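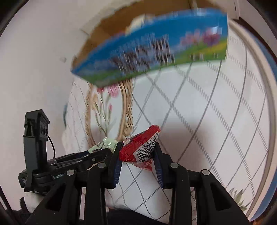
Declan Ó Ceallaigh began his study at Narnano with a simple question: can a robot learn to handle soft packaging from people who never touch the robot? His helpers in Ludalden work with a hand-held gripper, and the camera on it records each grasp. A small red snack packet, held upright between the two ridged pads, is a hard case for the method – the plastic crumples, and its shape is different at every attempt. After 36 recordings the learned policy was still too careful. After 60 it picked up packets it had not met before, and it failed with only two of them. Ó Ceallaigh wants to repeat the test in July, with thinner wrappers.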